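Rapport de projet – Cellule de prélèvement en vrac : choix et budget du matériel
Projet Petchrat, deuxième année, 2019-04-18
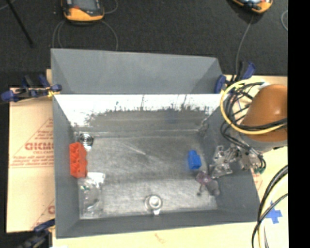

Figure 1 – Bac gris de prélèvement avec les pièces d'essai, pince engagée par le côté droit.

3. Besoins en matériel

Le projet consiste à saisir des objets variés dans un bac et à les déposer sur une table voisine. Le bras et sa pince sont fournis par le département. Notre travail porte sur tout ce qui manque autour : bac, fixation, pièces d'essai, câblage et rechanges.

3.1 Bac et fixation

Nous gardons le bac actuel. Le fond en métal brossé est rayé et la paroi du fond porte des marques sombres, mais cela ne gêne pas la prise. Il est maintenu par des serre-joints bleu et noir. Cette solution suffit pour les essais, mais le bac doit être remis en place à chaque démontage. Nous proposons une bride fixe de chez Matico, à 86 euros, livrable en mai.

3.2 Pièces d'essai

Le lot doit mélanger des formes et des surfaces. Nous avons retenu :
– des blocs en plastique de couleur vive (rouge orangé, bleu) ;
– des pièces rondes métalliques et brillantes ;
– un emballage transparent, pour les reflets ;
– des objets de forme irrégulière.
Le budget prévu est de 40 euros. Les emballages transparents s'abîment vite et il faut en racheter en cours de projet.

3.3 Câblage

Les câbles jaunes et noirs forment des boucles le long du bras et jusque sur la table. Nous demandons une gaine souple et des colliers. Plustbridge et Gindex ont tous les deux répondu à notre demande de devis. Gindex est un peu plus cher, mais vend la gaine au mètre, alors que Plustbridge impose un rouleau complet – bien trop long pour nous.

3.4 Rechanges

Les doigts de la pince sont la partie la plus exposée, surtout lors des prises contre les parois. Nous prévoyons 2 jeux de rechange. Le délai annoncé va jusqu'à 7 semaines, la commande doit donc partir avant celle de la bride.

3.5 Ordre des achats

Les doigts sont commandés en premier, puis la gaine et les colliers. La bride vient ensuite. Les pièces d'essai s'achètent au fur et à mesure, sur le budget du groupe. Le devis des doigts reste à faire signer par le département.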